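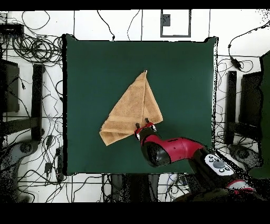 Karnville, 8월

Trirenow는 장례식장, 추모공원, 종교시설 및 공공 봉안시설에서 사용하는 실내용 부고 게시대 Braka를 공급합니다. 본 페이지는 시설의 구매 담당자와 의전 담당자를 위하여 제품의 구성, 설치 조건, 게시물 작성 규격, 관리 방법 및 주문 절차를 정리한 것입니다. 종전에 배포된 인쇄 안내서와 내용이 다른 경우에는 본 페이지의 내용을 따릅니다.

# Braka 스탠드형 부고 게시대 (품번 2277)

Braka는 고인의 부고문과 약력, 유족 명단, 발인 및 장지 안내를 한 면에 게시할 수 있도록 제작된 세로형 게시대입니다. 빈소 입구에 세워 두는 것을 기본 용도로 하며, 합동 분향소나 추모식장에서는 같은 제품을 나란히 연결하여 사용할 수 있습니다. 제조는 Trnka가 담당하고, 판매와 설치 및 사후 관리는 Trirenow가 담당합니다.

게시면은 상단의 영정 소형 액자 자리, 중앙의 본문 자리, 하단의 일정 자리로 나뉩니다. 각 자리의 경계에는 얇은 홈이 있어 게시물을 따로 교체할 수 있습니다. 발인 시각이 변경되었을 때 약력이나 유족 명단을 다시 인쇄할 필요가 없으며, 일정 자리의 용지만 바꾸어 끼우면 됩니다.

앞면은 잠금장치가 있는 여닫이 덮개로 보호됩니다. 덮개 표면은 반사를 줄이도록 처리되어 복도 조명이 밝은 곳에서도 글자를 읽는 데 지장이 적습니다. 열쇠는 제품마다 두 개가 제공되며, 여러 대를 함께 주문하는 시설은 공용 열쇠를 신청할 수 있습니다.

## 기본 사양

| 항목 | 내용 |
|---|---|
| 제품명 | Braka 스탠드형 부고 게시대 |
| 품번 | 2277 |
| 전체 높이 | 1698 mm |
| 중량 | 약 61 kg (받침 포함) |
| 본체 | 분체도장 강판 |
| 받침 | 주철, 바닥 보호 패드 부착 |
| 덮개 | 저반사 강화유리, 측면 잠금 |
| 색상 | 먹색, 상아색 |
| 조명 | 상단 내장형, 밝기 조절 가능 |
| 사용 장소 | 실내 전용 |
| 보증 기간 | 2년 |

중량의 대부분은 받침에 있습니다. 조문객이 많은 시간대에 옷자락이나 가방이 본체에 닿더라도 쉽게 밀리지 않도록 한 설계이며, 이동할 때에는 반드시 본체와 받침을 분리하여 주시기 바랍니다.

조명은 덮개 안쪽 위에서 게시면을 비춥니다. 밝기 조절기는 뒷면에 있고 조문객의 손이 닿지 않는 높이에 있습니다. 야간에는 가장 낮은 단계로 두는 것을 권장합니다. 전원을 쓰기 어려운 공간에는 조명이 없는 사양도 주문할 수 있으며, 이 경우에도 품번은 같고 주문서의 조명란에 별도로 표기합니다. 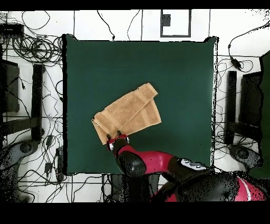
## 게시물의 작성

Braka에 게시하는 부고문은 시설에서 직접 작성하거나 유족이 제출한 원고를 옮겨 적어 인쇄합니다. Trirenow는 제품과 함께 서식 파일을 제공하며, 파일에는 세로쓰기와 가로쓰기 서식이 모두 들어 있습니다.

본문 자리에는 다음의 사항을 순서대로 적는 것을 표준으로 합니다.

1. 고인의 성명과 향년
2. 별세 일시와 장소
3. 출생지와 학력, 경력, 군 복무, 단체 활동 등 약력
4. 배우자와 자녀, 손자녀, 형제자매
5. 먼저 세상을 떠난 가족에 관한 기재 (유족이 원하는 경우)
6. 조의금과 화환에 관한 유족의 뜻

약력의 길이에는 제한을 두지 않으나, 글자 크기가 서식의 최소값보다 작아지면 읽기가 어려워집니다. 원고가 긴 경우에는 본문을 두 장으로 나누고, 둘째 장은 접객실 또는 추모록 비치대에 두시기 바랍니다. 유족 명단이 길어지는 경우에도 같은 방법을 적용합니다.

성명의 한자 표기, 세례명 또는 법명의 병기 여부는 유족의 의사에 따릅니다. 서식 파일에는 병기용 칸이 마련되어 있으며 사용하지 않으면 인쇄할 때 나타나지 않습니다. 상주의 순서와 호칭은 지역과 종교에 따라 차이가 있으므로 시설에서 임의로 바꾸지 않도록 하여 주십시오.

인쇄 전 교정본은 유족 대표의 확인을 받는 것을 원칙으로 합니다. 성명과 일시의 오기는 조문객의 혼란을 초래할 뿐 아니라 유족에게 큰 상처가 될 수 있습니다. 서식 파일의 마지막 쪽에 확인 서명란이 있으니 활용하시기 바랍니다.

## 용지

게시 용지는 광택이 없는 두꺼운 종이를 사용합니다. 얇은 용지는 조명의 열과 습기로 휘어질 수 있고, 광택 용지는 덮개 안쪽에서 빛을 반사합니다. Trirenow에서 공급하는 전용 용지는 자리별 크기에 맞게 재단되어 있으며 흰색과 미색 가운데 선택할 수 있습니다. 다른 용지를 쓰는 경우에는 서식 파일의 재단선을 따라 잘라 주십시오.

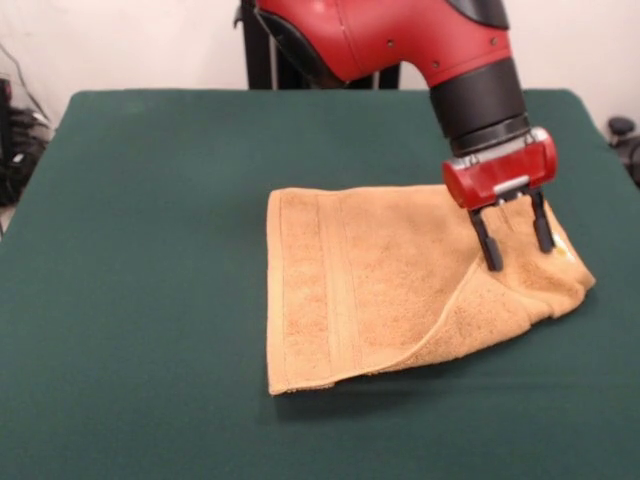

짙은 녹색 펠트를 씌운 작업대와 황갈색 타월

## 설치 조건

설치 장소는 바닥이 평평하고 출입문의 회전 반경에서 벗어난 곳이어야 합니다. 빈소 입구의 좌우 어느 쪽에 두어도 무방하나, 방명록 탁자와 너무 가까우면 조문객의 줄이 게시대를 가리게 됩니다. 소화전, 비상구 유도등 및 피난 통로를 막는 위치에는 설치할 수 없습니다.

휠체어 이용자의 열람을 고려하여 일정 자리의 높이를 조정할 수 있습니다. 조정용 나사는 본체 뒷면에 있으며 납품 시 동봉된 육각 렌치를 사용합니다. 높이를 바꾼 뒤에는 덮개가 끝까지 닫히는지 확인하여 주십시오.

전원선은 받침 뒤쪽으로 나옵니다. 복도를 가로질러 배선하지 마시고, 부득이한 경우에는 시설의 전기 담당자와 협의하여 바닥 덮개를 설치하여야 합니다. 옥외나 처마 아래, 습기가 많은 안치실 주변에는 사용할 수 없습니다.

연결 설치를 할 때에는 별매품인 연결판을 사용합니다. 연결판은 본체 옆면의 기존 구멍에 고정되므로 추가로 구멍을 뚫지 않습니다. 연결된 상태에서는 덮개가 각각 열리며, 조명도 대별로 켜고 끌 수 있습니다.

## 일상 관리

덮개는 마른 극세사 천으로 닦습니다. 지문이 남는 경우에는 중성세제를 희석하여 천에 묻혀 닦은 뒤 마른 천으로 마무리하십시오. 알코올이나 연마 성분이 있는 세정제는 저반사 표면을 손상시킬 수 있습니다. 향의 연기가 닿는 위치에 둔 제품은 게시물을 교체할 때마다 덮개 안쪽도 함께 닦는 것이 좋습니다.

본체의 도장면에는 접착테이프를 붙이지 마시기 바랍니다. 화환 리본이나 안내문을 임시로 부착하여야 할 때에는 옆면의 걸이를 사용하십시오. 받침의 바닥 보호 패드는 소모품이며, 닳은 상태로 끌면 바닥에 자국이 남습니다.

발인이 끝나면 게시물을 회수하여 유족에게 전달하거나, 유족의 동의를 받아 폐기합니다. 부고문에는 가족의 성명과 관계가 기재되어 있으므로 일반 폐지와 섞어 배출하지 않아야 합니다. 보관을 원하는 유족에게는 전용 보관 봉투를 제공할 수 있습니다.
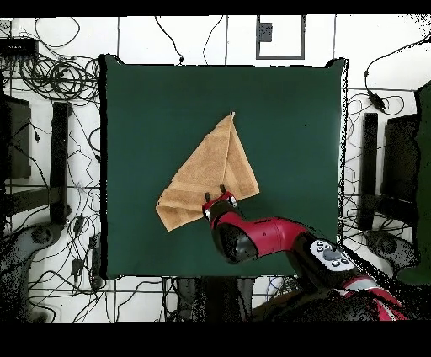 Trirenow 추모설비부

부고 게시대는 조문객이 빈소에서 가장 먼저 마주하는 기록물입니다. 본 부서는 게시대의 도입을 검토하는 시설에 대하여 현재 사용 중인 안내판의 위치와 동선, 빈소별 사용 빈도를 먼저 확인하도록 요청하고 있습니다. 빈소마다 한 대씩 갖추는 방식과 예비 제품을 공동으로 운용하는 방식은 보관 공간과 인력 운용에서 차이가 있으며, 도입 상담 시 두 방식의 견적을 함께 받아 보실 수 있습니다.

전자식 안내 화면을 이미 운영하는 시설에서도 Braka를 병행하여 사용할 수 있습니다. 전자 화면은 건물 입구에서 빈소의 위치를 안내하는 데 쓰고, 약력과 유족 명단은 빈소 앞의 게시대에 두는 구성을 권합니다. 화면이 일정 간격으로 바뀌는 방식에서는 긴 약력을 끝까지 읽기 어렵기 때문입니다.

## 구성품과 별매품

기본 구성품은 본체, 받침, 열쇠, 육각 렌치, 서식 파일 이용 안내서입니다. 조명 사양에는 전원 장치가 추가됩니다. 다음 품목은 별도로 주문하여야 합니다.

- 연결판
- 전용 게시 용지 (흰색, 미색)
- 영정 소형 액자
- 바닥 보호 패드 교체용
- 이동용 받침 수레
- 게시물 보관 봉투

이동용 받침 수레는 본체를 분리한 상태에서 받침을 옮기는 용도입니다. 본체를 세운 채로 수레에 올려 이동하지 마십시오. 영정 소형 액자는 상단 자리의 홈에 맞추어 제작된 것으로, 시중의 일반 액자는 덮개에 닿을 수 있습니다.

## 주문 및 납품

주문은 Karnville 영업소에서 접수합니다. 주문서에는 색상, 조명 유무, 공용 열쇠 신청 여부, 설치 장소의 층수와 승강기 사용 가능 여부를 기재하여 주십시오. 상아색 제품은 주문을 받은 뒤 도장하므로 먹색 제품보다 납기가 길어질 수 있습니다.

납품 시에는 조립과 수평 조정, 조명 점검을 함께 실시합니다. 설치 작업은 빈소가 비어 있는 시간에 진행하는 것을 원칙으로 하며, 장례가 진행 중인 층에서는 작업 소음을 고려하여 시간을 다시 조정합니다. 검수는 납품 당일에 하며, 도장면의 흠이나 덮개의 긁힘이 발견되면 인수증의 비고란에 기재하여 주십시오.

시설의 명칭이나 문장을 본체 상단에 새기는 주문도 가능합니다. 이 경우 시안을 확인한 뒤 제작에 들어가며, 제작이 시작된 후에는 주문을 취소할 수 없습니다.

## 보증과 수리

보증 기간은 인수일부터 2년이며 본체의 변형, 잠금장치의 고장, 조명 및 전원 장치의 불량에 적용됩니다. 바닥 보호 패드와 용지는 보증 대상에서 제외됩니다. 옥외에서 사용하거나 본체에 임의로 구멍을 뚫은 제품, 지정되지 않은 전원 장치를 연결한 제품도 보증을 받을 수 없습니다.

수리를 신청할 때에는 품번과 함께 받침 밑면에 표시된 제조번호를 알려 주십시오. 덮개가 파손된 경우에는 파편을 손으로 제거하지 마시고 제품을 조문객의 동선 밖으로 옮긴 뒤 연락하시기 바랍니다. 보증 기간이 지난 제품의 부품도 Trnka의 생산 재고가 있는 범위에서 유상으로 공급합니다.

도입 상담, 견적 및 서식 파일에 관한 문의는 Trirenow Karnville 영업소 추모설비부에서 받습니다.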